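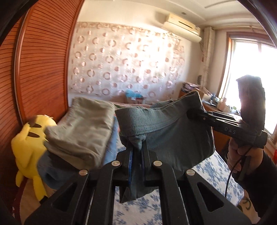
添付1:左手側カメラの1コマ。灰緑色の布を両方のグリッパーで保持、右奥に窓。

件名:布畳みデモの取り込みで、窓が入る区間だけ左手側の軌跡が飛ぶ
製品:Mullusier(軌跡推定・変換ツール)
コンポーネント:姿勢推定/露出マスク
優先度:中
状態:解決(監視継続)
起票:2019年3月29日

■現象
Zutsteadの布畳みセットをMullusierで変換すると、左手側の軌跡に不連続が出る。位置が1コマで跳び、数コマ後に元の経路へ戻る。右手側の軌跡は正常。変換自体はエラーなしで終了し、ログにも警告が残らないため、学習側のRosivuraで損失が下がらないことから発覚した。

対象は寝室で収録した8本。うち6本で再現。再現しない2本は、左手側カメラの視野に窓がほとんど入っていない。

■再現手順
1. 対象セットを既定プロファイルで変換する。
2. 左手側の位置系列を時刻で微分し、速度を描画する。
3. 添付1の時刻の前後を見る。速度に単発のピークが立つ。

■期待する動作
不連続を出さない。推定に失敗した区間は無効フラグを立て、補間値を有効値として出力しない。

■調査記録

(1) 時刻同期
最初に左右の時刻ずれを疑った。両系列の角速度で相互相関を取り直したが、ピーク位置は既定値と一致。同期は原因から除外。

(2) レンズモデル
歪み係数の取り違えを確認。較正ファイルは左右とも正しいものを参照していた。周辺の黒い部分は円形マスクで除外済みで、特徴点は乗っていない。除外。

(3) 特徴点の分布
問題の区間で特徴点を出力し、画像に重ねた。次の偏りがある。
・窓の周辺は明るく、輪郭沿い以外にほぼ点が出ない。
・奥の白いカーテンには環状の柄が列になって並んでおり、点はここに集中する。柄が繰り返しのため、隣の環と誤対応する。
・手前の布と自分のグリッパーにも点が乗る。どちらも静止した背景ではない。
・左端の木製ワードローブの横桟も繰り返し模様だが、誤対応は少ない。

(4) 自機マスク
左手側のグリッパー本体には固定マスクが掛かる。ところが、右手側のグリッパーにはマスクがない。添付1のように相手側が視野の右に大きく入り、しかも両方で同じ布を挟むか押さえている姿勢では、布、自機、相手側が一つの剛体として扱われやすい。RANSACの内点を調べると、跳びの直前で内点の35%が相手側グリッパーと布の上にあった。側面の「DAS」の文字は角がはっきりしており、特に強い特徴点になっている。

(5) 露出マスク
既定プロファイルの露出マスクは、飽和画素を膨張させて除外する。膨張半径が広角レンズの周辺部に対して大きすぎ、窓の下の机に積まれた書類や本まで除外していた。机の領域は静止していて模様も不規則なので、本来は最も使いたい部分である。マスクを切って変換すると、対象6本のうち4本で跳びが消えた。

■原因
複合要因。露出マスクの過剰な膨張で背景の有効点が減り、残った点がカーテンの繰り返し模様と、相手側グリッパーおよび布に偏る。この状態で内点の多数決が動体側に倒れ、姿勢が跳ぶ。加えて、推定失敗の判定が内点数だけを見ているため、内点の分布が偏っていても成功扱いになる。

■対処
・露出マスクの膨張半径を画像中心からの角度に応じて縮小。
・相手側グリッパー用の動的マスクを追加。直前の左右の相対姿勢からCAD外形を投影し、余白を付けて除外する。
・対応点の比検査を厳しくし、最良候補と次点が近い点を捨てる。カーテンの誤対応は主にこれで減る。
・失敗判定に内点の空間分布を追加。画面の一部に集中した場合は無効フラグを立てる。

設定例(Mullusier側)
exposure_mask.dilate_mode: angular
peer_mask.enable: true
peer_mask.source: relative_pose
inlier_check.spatial: true

■検証
8本すべてを再変換。単発のピークは全数で消失。うち1本は布を持ち上げる区間に無効フラグが立つ。該当箇所を目視したところ、布が視野の大半を覆っており、フラグは妥当と判断した。Rosivuraの読み込み側は無効区間を切り出して前後を別エピソードとして扱うため、追加の変更は不要。

布の変形そのものは今回の修正範囲に含めない。布領域を分割して除外する案もあるが、ベッドカバーの花柄まで布と判定され、背景点がかえって減ったため見送った。

■影響範囲
既定プロファイルで変換した室内データのうち、窓と相手側グリッパーが同時に写るもの。Song形式で書き出し済みのデータには無効フラグの列がない。旧データは再変換が必要で、列の後付けでは対応できない。

■残件
・相対姿勢が未確定の冒頭区間では動的マスクが働かない。初期化までの暫定処理として、画面右側の固定領域を除外中。左右を入れ替えた収録では領域を反転させること。
・警告なしで変換が終了する件は別チケットに分離。
・5月のリリースで新しい既定プロファイルに切り替える。それまでは上記の設定を手動で指定する。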